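**Grey walls in a north-facing room - too cold?**

**plillow_lane**

Good evening everyone. We have moved to a small flat in Pramancombe and the living room has only one window, which looks to the north. The walls are now a yellow cream colour that I do not like at all. I want to paint them a plain grey, quite pale, with a matt finish. My sister tells me I will regret it by April. Has anybody lived with grey in such a room? The floor is dark and we cannot change it, as we are renting. The landlord permits painting if we return it to a light colour when we leave.

**oldbrushes**

Your sister is right. Northern light is already blue, and pale grey takes this and becomes the colour of dishwater. I painted my hallway grey and lived with it for one winter only. Keep the cream, or choose a white with some warmth in it.

**irnero_kitchen**

I do not agree with oldbrushes. A hallway has no window in most houses, so the comparison is not fair. Grey is a large family. There are greys with a little red or brown inside them, and these stay calm even on a dark afternoon. What goes wrong is that people choose from a card of the size of a stamp, under the lamps of the shop.

Plillow_lane, do you have the name of the grey you are considering?

**plillow_lane**

Not yet, I have only two tester pots from Wragg, one cooler and one warmer. I am not sure which I prefer. The plain grey I have in my head is more or less the one behind everything in this picture: 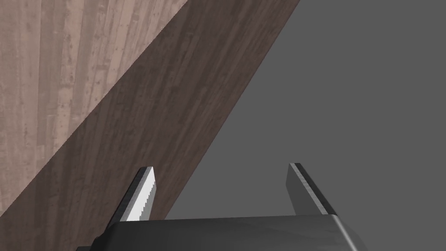 *Plain grey at the back - the tone I have in mind for the walls*

I know that a colour on a screen is not the same as a colour on a wall, so please take it only as a direction. On my telephone it looks softer than on my computer.

**oldbrushes**

That is exactly the kind of grey I was warning about. On a screen it has light behind it. Your wall will not.

**tidewatcher**

Both of you have a point, I think. I have a north room with grey walls and I like it, but it took me some effort. I will write what I did, perhaps it helps:

- I painted the testers on large sheets of lining paper and moved them from wall to wall for a week.
- I looked at them in the morning and again after 4 in the afternoon, with the lamps on.
- I changed the bulbs to warm ones before I bought the paint. This made more difference than the paint did.
- I left the ceiling white, and I stopped the grey at the picture rail.

The sheets cost me almost nothing. I paid for the good paint only once, while my neighbour paid for it three times.

**irnero_kitchen**

Very good advice about the bulbs. I would add that the old cream should have a coat of white primer first. Yellow shows through a pale grey and gives it a greenish look, and then people blame the grey.

**oldbrushes**

On the primer we agree. I still say that a rented flat is not the place for experiments. She must paint it back one day, and that is a second weekend lost.

**plillow_lane**

It is true, but we plan to stay for some years, and I look at these walls every evening. The room is not big. I measured the walls and Wragg calculated around 50 pounds for paint and primer together, so I can accept the risk.

May I ask tidewatcher, what about the curtains? Mine are dark blue.

**tidewatcher**

Dark blue with grey in a north room is heavy, in my opinion. I have linen curtains in an oat colour. But hang yours first and look, curtains are easier to change than walls.

**irnero_kitchen**

I would keep the blue and add something in rust or mustard on the sofa.

**oldbrushes**

Mustard! Then you can just as well keep the cream.

**plillow_lane**

Thank you to all, also to oldbrushes. I have bought a roll of lining paper, and the warmer tester is on two sheets beside the window now. I will look at them tomorrow morning before work and write again when I have decided.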